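Vellard Automates Cloth Handling at Tullen Plant

TULLEN, May — Vellard has put two robot cells into service on its wipe-down line. Each cell grips cleaning cloths between two fingertips and passes them to the folding station. The cells run Maksymiv control software.

Line staff keep their posts and pay grades. Their work moves to cell setup, fingertip changes and final inspection — all 100 have completed training.

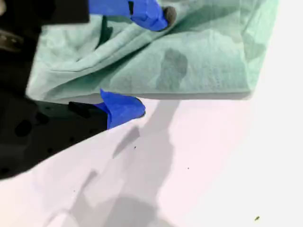
Next Steps

The Jamilia site will receive the same equipment.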